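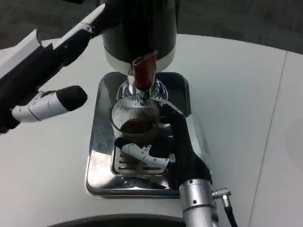 Govance: two hands, one machine
Gallery | Coffee task

Govance is our project on two-handed work at a table. The coffee task is the longest of the set. It puts small, slippery glassware next to a fixed machine, and it needs both hands to be in the right place for most of the run. This page covers how we trained it and what came out of the July trials.

Why coffee

We wanted a job where a weak grip shows up quickly. A glass under a spout has little room on either side, and a hand that comes in too high will touch the machine before it reaches the glass. Clear glass is also hard for the cameras. The edges come and go with the light, and anything behind the glass shows through it. Our earlier block and tray tasks had neither problem, and the method looked better on them than it should have.

How it was trained

The model, Usuga, learns from demonstrations given by a person driving both arms. We kept 1,251 of them. We threw out runs where the operator stopped to think for more than a few seconds, and we kept the ones where the glass slipped and was caught again. Those turned out to matter. A version trained without them would close its fingers on a tilted glass and carry on as if it were upright.

Usuga is trained in two stages. The first stage uses the whole Govance set, including wiping, stacking and pouring. The second uses the coffee runs only, for 2,000 steps. We tried stopping at 1,400 steps and the arms moved more smoothly, but the grip was late more often. The figures on this page are all from the longer run.

Both arms share one policy. Vutgate, our older system, had a separate one for each arm and a signal passed between them. It was easier to debug. It also let one hand begin its next move while the other was still settling, and a good deal of coffee ended up on the floor that way.

Holding and waiting

Much of the task is keeping still. While the glass is under the spout, the hand on it has to stay put, and the other hand has to keep clear or get ready for what comes next. People do this without thinking, so the demonstrations contain long stretches where hardly anything happens.
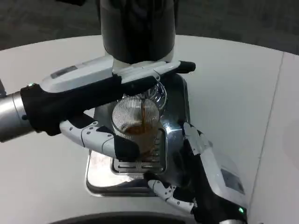
Trained on those stretches as they stand, the model learns to freeze and may never start again. We shortened them by dropping repeated frames once both hands had been still for a second, and left a short pause at each end. After that change Usuga waited for a sensible length of time and then moved on. We made no other change to the timing.

What we measured

A run passed if the glass stayed upright, nothing was knocked and the last step was finished without help. We scored the stages separately as well, and most failures came at the first grip. If the fingers met the glass low down and from the side, the rest of the run was usually fine. A grip near the rim often had to be let go and tried again.

Usuga passed more runs than Vutgate in every session. The gap was widest with glasses placed off centre and narrowest when the glass started exactly where the operators used to put it. Bright light from one side hurt both systems by much the same amount.

Where it falls short

The model does not judge how full a glass is. It follows the timing it was taught, so a slow pour gives a short drink. Changing the glass for a taller one also causes trouble, and a wider one is worse. We have not tried handles.

Next on the list is a touch signal from the fingertips. The first recordings with it are being made at the Tastell workshop, with the same table height and a new set of glasses. We plan to train for 2,000 steps again so that the results can be set beside the ones here.

More from Govance
Wiping task
Stacking task
Pouring task
Notes on the Vutgate comparison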